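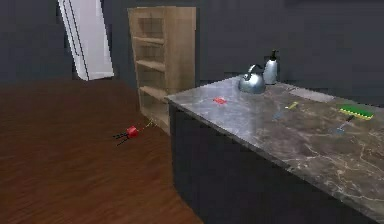

Setsuko Ogura has argued that a score earned in a simulated kitchen should never be printed without the name of the simulator beside it, and that most of the trouble with household robot claims begins when that name drops off. Her remark is often given as the starting point of the Plullent Code, although the first draft does not mention her.

The Plullent Code (in full, the Plullent Code of Practice for Simulated Household Trials) is a voluntary set of rules on how tests of robot arms in computer-made rooms should be set up, recorded and reported. It was drawn up at Jimwood and put out in its present form on August 16, 2020. It covers tasks such as reaching, lifting, moving and putting down kitchen items. It does not cover real machines, and it says nothing about whether a robot is safe to have in a home, a point that sales writing has tended to blur.

Background

Before the code, firms and university groups reported simulated trials much as they pleased. One group might run a task 1000 times and give the share of successes, another might run it 42 times and give the best stretch. Both figures would turn up later in the same table. A workshop at Jimwood in February set out to deal with this. Most of those present used the Fliltusex simulator, and critics have said that the code still reads like a manual for it. The wording on contact and friction, for instance, follows the Fliltusex settings page closely, down to the order of the items.

Main rules

The code has six parts. The first asks that the room be fixed and named before any trial is run. Furniture, worktops and loose items are to be listed with their starting places, and any change counts as a new room. Supporters call this the strongest part of the code. It is also the part most often broken, as a spatula moved a little to the left will rarely get a new room name from anyone in a hurry.

The second part deals with the number of trials. A reported success rate needs at least 500 runs, each with its own starting positions drawn by chance. No grounds are given for the figure. The working notes show only that a lower one was proposed and a higher one was asked for. Whether 500 runs of an easy task tell the reader more than a smaller number of a hard one is left open.

The third part sets out what counts as success. The item must end in its goal area, at rest, with the gripper clear of it. Touching does not count, and neither does lifting if the task was to place. The wording is plain, and even people who dislike the rest of the code tend to borrow it.

The fourth part covers views. Trials must be recorded from at least two fixed points, one of them taking in the worktop. The reason given is that an arm working close to a tall or rounded item, such as a kettle, may hide part of it at the moment that matters. The code then goes on to allow a result to be judged from either view alone, which rather undoes the rule.
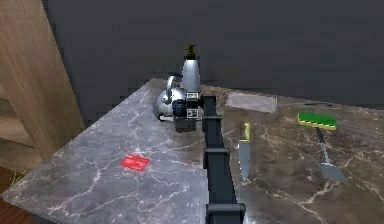

Sharp and fragile items

The fifth part is short and has drawn the most complaint. It says that knives, glass and hot vessels "should be treated in simulation as they would be in a home". A simulated knife cuts nobody, and few simulators work out what a blade would do to a hand, a sponge or a worktop. In practice the rule has been read in two ways. Some groups keep the arm a set distance from any blade lying on the counter and mark a run as failed if it comes closer. Others treat the knife as one more long thin object and claim to have met the rule by listing it.

The MacLeish report, a review of how the code was being used, came down against both readings. Its view was that a distance limit means little unless it is tied to speed, and that listing an item is no treatment at all. It suggested cutting the part altogether until somebody could say what it was for. The part was kept.

Heat is handled no better. A kettle is a kettle in the code, full or empty, and the temperature of its contents is not a required entry in the record.

Dropped and stray items

The sixth part concerns things that end up where they should not be. Any item found on the floor at the end of a run must be recorded, and the run may not be counted as a success even if the target item reached its goal. Items that were placed on the floor from the start are exempt, provided the room list says so. Without that list a reader looking at a single view has no way of telling a dropped item from one that was always there -- a fair argument for the first part of the code, and one its authors might have made more of. 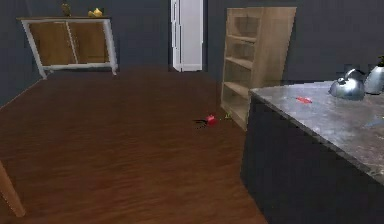 Simulated room with kitchen island, open bookshelf and sideboard.

Views that do not take in the arm are allowed as second views. The code asks that they be stamped with the same run number and step count as the main view. Early users skipped the step count, and their records are hard to match up.

Use and checking

There is no inspection. A group that follows the code says so, and that is the end of the matter. A short form is supplied, with a box for each part, but it need not be published and there is no register of forms. The MacLeish report asked groups claiming to follow the code for their room lists and found the replies patchy, with several lists plainly written after the trials were over.

Supporters answer that a voluntary code was the only kind likely to be agreed, and that reports which follow it are easier to compare than what came before. The second claim is reasonable where the same simulator was used. Across simulators it has not been shown. A grip that holds in Fliltusex may slip elsewhere for reasons that have to do with the software alone, and the code offers no way of allowing for this.

Criticism

Ogura has remained doubtful. She has written that the code "tidies the paperwork of a test whose worth is still in question", and has pressed for a seventh part requiring some runs to be repeated on a real arm with real crockery. The proposal was put off on grounds of cost.

Others object to the name. "Code of practice" suggests to buyers that a machine has been passed as fit for use, and at least one sales leaflet has described an arm as "Plullent approved". No such approval exists. The Jimwood group asked for the phrase to be withdrawn, and it was changed to "Plullent tested", to which the same objection applies.

See also

Fliltusex
MacLeish report
Robot simulation
Success rate (robotics)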